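Ticket: Tracking drops out at start of episodes
Project: Kirnside
Opened by: Maham Rajput
Assigned to: Jonatan Nordin
Opened: 6/4/18
Status: Closed

Maham Rajput
Pose tracking fails on part of the Hamness batch. We collected 2,000 episodes with the handheld gripper and 308 were rejected by the import script. The error is the same each time – "pose lost, segment too short". The rest of the batch imports fine. I reran the script on a second machine and got the same list.

Jonatan Nordin
Are the bad ones spread over all the grippers? Please also check where in the episode the pose goes. If it is in the first 2 seconds, it is probably not a calibration problem.

Maham Rajput
All grippers, and yes, nearly always right at the start. I went through a handful by hand. The fingers are open over the bare surface and there is nothing else in view. 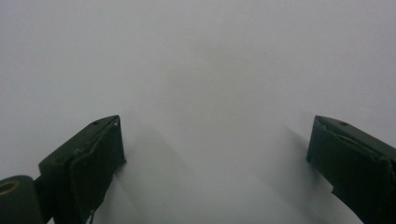
The tracker needs corners or texture to hold on to, and a plain pale surface gives it very little. Calibration files are unchanged from February and the fingers open and close as expected in the episodes that did import.

Jonatan Nordin
Agreed. Two things to try. Start each episode higher up and tilted, so part of the room is in view, then move down. Also tape a printed marker sheet near the work area. Don't change the exposure yet – one change at a time.

Adeel Malik
Did 8 test episodes at Hamness with the higher start and no marker sheet. All imported. Then added the sheet and ran the same set again, also fine.

Jonatan Nordin
Good. Keep both. I have updated the operator notes. Rejected episodes stay out of the training set and Maham will schedule the repeats. Closing.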